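Planning and Budgeting for a Two-Arm Cell: Frequently Asked Questions

Last revised in December by Corina Mocanu and Burgi Tanner, Murnia Equipment Planning, Mollville

These are the questions that come in most often from cafes, canteens and small food counters that are thinking about a tabletop robot cell. Quotes are prepared separately. If your question is not covered, send it with your request form.

What does the price of a cell include?

The base quote covers two arms, their base mounts, the grippers, a camera for each wrist, the aluminum frame, the tabletop and the wall panels. It also covers assembly at our Mollville shop and a first round of setup. It does not cover shipping, the computer, electrical work at your site or the items the arms will handle.

How much should I set aside for supplies?

More than most first budgets allow. A cell that practices with takeout packaging goes through a lot of it. Grippers crush cups, lids crack and paper bags lose their shape after being handled a few times. For a first planning period we suggest 2000 cups with matching lids, 533 drink carriers and 80 bags. Buy them all from one supplier and one batch if you can. A small change in lid diameter can mean starting part of the work over.

Do I need the same items my staff uses every day?

Yes. Send us the actual cups, lids, bags and carriers before you approve the quote. Salamatu Quansah runs the item check and will tell you which ones are likely to cause trouble. Soft bags with twisted handles usually take the longest. Bowls and single cups are easier.

Should I buy one arm or two?

Look at the task first. Moving a stack of cups from one spot to another can be done with one arm. Opening a bag while something is put into it takes two, and so does holding a cup while its lid is pressed down. If you are unsure, buy the frame for two arms and fit one. The second mount can be added later without replacing the tabletop, though you will pay for a second setup visit.

How much table space do I need to plan for?

Leave room for the things the arms work with as well as the arms. On a takeout order layout, the cups, carrier, bowl, bag and utensils stand toward the back of the table, and the item being worked on goes near the front center where both grippers can get to it.

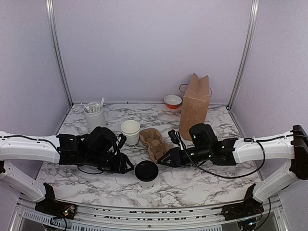 Can I use my own table?

Sometimes. The top has to be flat and stiff, and the frame has to be bolted to something that will not move. Folding tables and anything on casters are out. Primo Colombo can look at drawings or photos of your table before you order. There is no charge for this, and it can take a whole line off the quote.

Do I need the wall panels?

We recommend them. Plain side and back walls keep people walking past out of the camera views and make the lighting easier to control. They are a small part of the total. Customers who leave them out to save money often order them later and pay shipping twice.

What about cables?

Ask for spares in the first order. The cables that run to the wrists bend all day and should be treated as wear parts. So should gripper tips. Keep one spare wrist camera on the shelf as well – a cell with one working camera usually has to stop.

How is payment split?

You pay 50 percent when you approve the quote and the rest when the cell is ready to leave our shop. Gertraud Nägeli handles invoices and can divide the second payment if your budget year ends in between. Please raise this before approval.

Is it cheaper to buy through Ammann or Meltasberg?

Both resell our cells. The hardware is the same. Ammann adds local installation, and Meltasberg offers leasing. Compare the full amounts, including setup and spare parts, before you decide.

What is most often left out of a budget?

Staff time. Someone has to reset the table between runs, restack the cups, replace damaged items and write down what went wrong. Plan on one person for this during working hours for as long as the setup period lasts. Customers who try to fit it in between other duties tend to run past their dates.

Can I return a cell?

Unopened spare parts can be returned. Assembled cells cannot, but we buy back complete arms in working order. The amount depends on age and hours of use, so keep the log that comes with the cell.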